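Prüfliste Haushaltsroboter, mit Anmerkungen
November 2023, Redaktion Noretti

Geprüft: zweiarmiger Aufbau Gosling, Werkstatt Clullstead

1. Not-Aus erreichbar: ja. Leider auch für den Wäschekorb, der zweimal dagegenfiel.
2. Schrauben an den Greifern nachgezogen: ja.
3. Fingerspitzen unbeschädigt: na ja. Für Socken reicht es, Weingläser bleiben im Schrank.
4. Kabel frei geführt: bedingt. Vor jedem Lauf nachsehen.
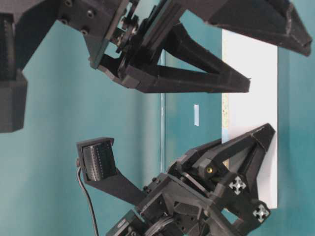 5. Handtuch falten: bestanden, in 9 Minuten. Meine Oma hätte in der Zeit das Bad geputzt.
6. Tasse abstellen: 7 Versuche, dann stand sie. Auf dem Kopf.
7. Werkstatt fegen: nicht geprüft, der Besen war dagegen.

Ergebnis: Betrieb nur unter Aufsicht. Wer zusieht, könnte natürlich auch selbst falten. Nächste Prüfung nach 442 Betriebsstunden.

Kommentare

evow_fan: Punkt 6 schafft mein Mann auch nicht.
kellerkind: Kann er Spannbettlaken? Sonst kein Interesse.
Noretti: Nein. Wir auch nicht.

© Noretti | Kontakt | Nach oben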